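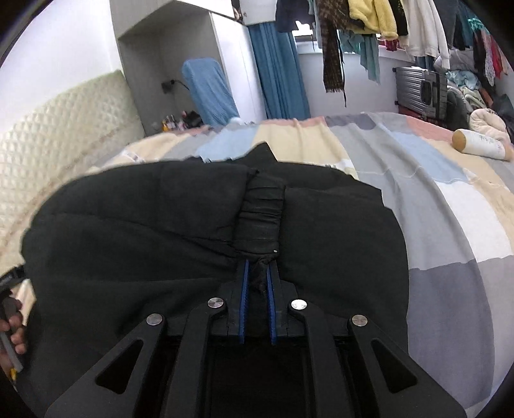 Schwarze Steppjacke auf einem Bett

Wintersachen richtig einlagern

Im Keller an der Talden haben wir im Januar viele Anfragen zu Stockflecken und Motten bekommen. Die meisten Schäden entstehen nach der Saison, wenn Jacken getragen in den Schrank wandern. Hautfett und Schweiß ziehen Motten an, und alte Flecken lassen sich nach einem Sommer kaum noch lösen.

Daunenjacken vertragen in der Regel den Schonwaschgang bei niedriger Temperatur, das Pflegeetikett hat aber immer Vorrang. Ein flüssiges Daunenwaschmittel genügt, Weichspüler bleibt weg. In den Trockner kommen 2 saubere Tennisbälle mit hinein, damit die Füllung nicht verklumpt. Danach die Jacke noch einen Tag auf dem Bügel hängen lassen, denn in den Kammern hält sich Restfeuchte länger, als man von außen fühlt.

Vakuumbeutel sparen Platz, für Daunen sind sie auf Dauer schlecht. Besser ist ein Baumwollsack oder ein Karton, der nicht bis oben gefüllt wird. Wolle gehört gewaschen oder gründlich gelüftet in dicht schließende Boxen. Zedernholz im Frühjahr leicht anschleifen, dann riecht es wieder.

Wer keinen trockenen Abstellraum hat: Im Lager Engelbrecht sind noch rund 20 Fächer frei. Ein Fach fasst 80 Liter und kostet 16 Euro für die ganze Saison. Abgabe ist donnerstags ab 16 Uhr in der Filiale Brendus, bitte nur saubere und trockene Stücke. Reißverschlüsse vorher schließen, Taschen leeren.

Ihr Samer-Textilservice

2 Kommentare · 16 Mal geteilt

Weitere Beiträge
Imprägnieren: sprühen oder waschen?
Mottenfallen im Kleiderschrank
Reißverschluss klemmt, was tun
Neue Öffnungszeiten in der Filiale Brendus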